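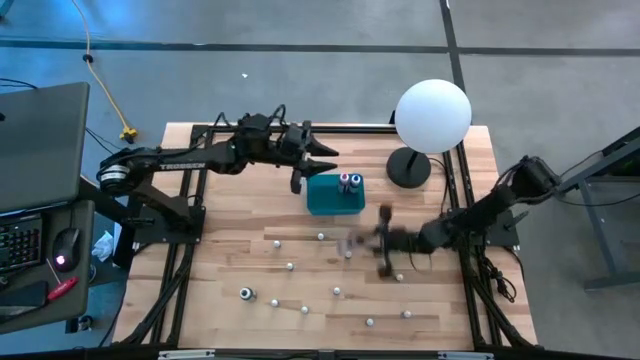
Butcher block top in the black extrusion frame, globe lamp at the upper right

Butcher block top in an aluminum frame – oil or poly?
Forum > Tables and Benches > Finishing
Started by shazia_r, 31/07/2020

shazia_r
Posts: 14

I need some advice on refinishing a table top. It's a light butcher block top, bought unfinished from Zastthorpe in February, and it sits inside a black aluminum extrusion frame. I gave it two coats of mineral oil when it arrived and nothing after that.

It gets used for small stuff. You can see the sort of thing in the picture: the teal box with a couple of little bottles on top, the globe lamp, a lot of small white pegs. Nothing gets cut on it and no food goes near it. Things do get set down and slid along it all day though, and the finish has gone dull. The photo doesn't show it, but if you get your eye down level with the top you can see rubbed patches in the middle. It also feels dry and a little rough across the grain.

What I want is something that

- doesn't leave oil on the bottom of whatever sits on it
- doesn't turn the wood orange
- isn't shiny, I have the lamp on it and don't want a reflection
- can be fixed in one spot without redoing everything

Do I keep oiling or sand it back and put polyurethane on it? I have a sander and can get 200 and 400 grit paper. I'd like to do it with the top in the frame if possible.

Shazia Rizvi

plankside
Posts: 2,006

Water-based poly, matte. Three coats, light sanding in between. It stays pale and you'll be done thinking about it for years.

Mineral oil never dries, so anything you put down on it will pick some up. Fine for a cutting board, wrong for a table like yours.

oldmaple_dan
Posts: 1,000

I'd go the other way. Poly is good until it gets a scratch, and then you have a scratch in a plastic film that you can't fix without sanding the whole top. She asked for something that can be fixed in one spot. That's hardwax oil. I've used Mallance matte on three tops and it cures hard, nothing comes off on your hands. When a patch wears you rub that patch with a pad and wipe a little more on.

The bigger question is whether the mineral oil will let anything stick. How much did you put on?

shazia_r

Two coats, wiped off after an hour or so each time. Maybe half a small bottle in total. It soaked in fast and I don't think there is much left near the surface, but I have no way to tell.

oldmaple_dan

Put a few drops of water on it. If they sit up in beads there's still oil up top. If they spread out and darken the wood you're fairly clear. Try the middle and also a corner, the corners won't have worn the same.

plankside

And wipe the whole thing down with mineral spirits first whichever way you go. Change the rag often. When the rag stops coming up yellow, leave it overnight.

I still say poly. Pegs and bottles don't gouge a table. A scratch in matte poly isn't that easy to see on pale wood anyway.

nettie_b
Posts: 87

Before you pick a finish, how is the top held in the frame? My desk is the same idea, a wood top in extrusion, and whoever built it screwed the top down tight through round holes in the brackets. It split along a glue line the first winter. Wood moves across the grain and aluminum doesn't care. You need slots, or oversized holes with washers, so the top can grow and shrink.

Can't see from your picture how yours is fixed.

shazia_r

Brackets from below, screwed up into the wood. I'd have to get under there to see if the holes are slotted. I didn't put it together. There's a small gap at the edge on one side that I thought was just a bad cut.

nettie_b

Don't fill the gap. It may be the only room the top has.

corkboard
Posts: 231

Agree with nettie. And if you're under there anyway, finish the underside. People do five coats on the top and leave the bottom bare, then wonder why it cups. Both faces should get the same thing, or near it.

Which means taking it out of the frame. Sorry.

shazia_r

I was hoping not to hear that. It's heavy and there's cabling run along the frame that I'd need to work around.

plankside

I don't think she needs to take it out. It's been bare underneath since February with oil on one side only and she hasn't said it's cupped. Is it flat?

shazia_r

Flat as far as I can tell. I'll put a straightedge on it.

corkboard

It has been through one end of a winter and most of a summer. Oil doesn't slow moisture down much, so both faces have been moving more or less together. Put a film like poly on one side only and you change that. If she goes with Dan's hardwax it matters less. It still matters some.

plankside

A thick top like that, held by a frame all the way around, is going to be fine.

corkboard

You don't know how thick it is from that picture, and I don't either.

plankside

Fair. How thick is it?

shazia_r

Inch and a half.

plankside

Then I'd leave it in.

corkboard

And I'd take it out. We can leave that one there.

tilly_orr
Posts: 52

Different question. Where's the lamp from? I've been looking for a big white globe on a thin black stem for ages and most of them come with a brass base. The round black base is what I want.

shazia_r

It came from Minhas, the lighting shop, a couple of years ago. The label underneath says Kukberg. I don't know if they still stock it. The globe is large for the base, so don't put it where it'll get knocked.

tilly_orr

Thanks. I'll ask them.

oldmaple_dan

Getting back to the sanding. Do NOT go to 400 before hardwax. You'll close up the wood and it won't take the oil. I'd start at 120 if it feels rough, then finish at whatever you have that's near 150 or 180. The 200 is as fine as I would go. Keep the 400 for knocking down between coats if you decide on poly.

plankside

Same for poly, 200 is plenty for bare wood. On 400 between coats we agree.

Tape the frame. Wood dust with fine grit in it will get down in the slots of the extrusion and you'll be blowing it out for a month. I lay a strip of painter's tape over every open slot and a second strip down the face next to the wood. Vacuum first, tape second, otherwise you're taping the dust in.

shazia_r

That's useful, I wouldn't have thought of the slots. What about the edges of the top where it meets the frame? The sander won't get in there.

plankside

Folded paper and your hand. Go with the planks. Don't tip the sander up on its edge to reach, it'll dig a groove and you'll see it forever once the finish is on.

nettie_b

A card scraper works there too if you have one.

grahamsfield
Posts: 9

Has anyone said just put a mat on it? I have a gray desk mat over mine. More than 400 days of use, no marks on the wood, and small parts don't roll off. Those little white pegs must go everywhere on bare wood.

shazia_r

They don't roll far, but they do end up all over. I did think about a mat. I like having the wood surface though, things slide easier and I can wipe it down. I might try a tray for the pegs.

oldmaple_dan

A mat will also leave you a light rectangle in a year or two, when the wood around it has darkened.

grahamsfield

Mine hasn't, but I've got blinds.

shazia_r

Update. I did the water test. In the middle the drops spread out within a minute and left dark spots, in both back corners they sat up in beads for a good ten minutes. So there is still oil in the corners.

Straightedge says it's flat along the planks, and across them there's a sliver of light at the center, maybe the thickness of a business card.

I also got underneath. The brackets on the two long sides have slots. The ones at the ends have round holes and the screws are tight.

nettie_b

Which way do the planks run compared to the round holes? If there's more than one round hole spaced out across the width at the same end, that is where it'll be pinned. Swap those brackets for slotted ones or drill them out wider and use a washer. Leave one screw near the middle as it is so the top stays centered.

shazia_r

Two at each end, spaced apart across the width. I'll change them.

corkboard

A business card across that width is nothing. It may relax when you loosen those end screws. Check again a few days after.

If you're undoing the brackets anyway you're halfway to lifting it out. Just saying.

shazia_r

I know. I think I'll take it out. I can get help with the lifting, and then I can do the underside and not have to tape everything.

I'm going with the hardwax. Being able to patch one area decides it for me. I'll wipe it with spirits, then 120 and 200, then a test square on the bottom in one of the oily corners before I do the rest.

oldmaple_dan

Good plan. Thin coats. Thinner than you think, then wipe it again. If it feels sticky the next day you put on too much. Lay the used rags out flat outside to dry, don't ball them up in a trash can. They can catch fire on their own.

plankside

I'd have gone with poly but the test square is a good idea either way. How long are you going to let it cure before things go back on it?

shazia_r

The can says light use after two days and full cure in two weeks. I was going to wait one week and keep the lamp and the box off it until the second.

oldmaple_dan

Wait the two. Anything with a flat bottom that sits in one place will print into it if you rush. Put some felt under the lamp base too.

shazia_r

Okay, two weeks. I'll post again when the test square is done.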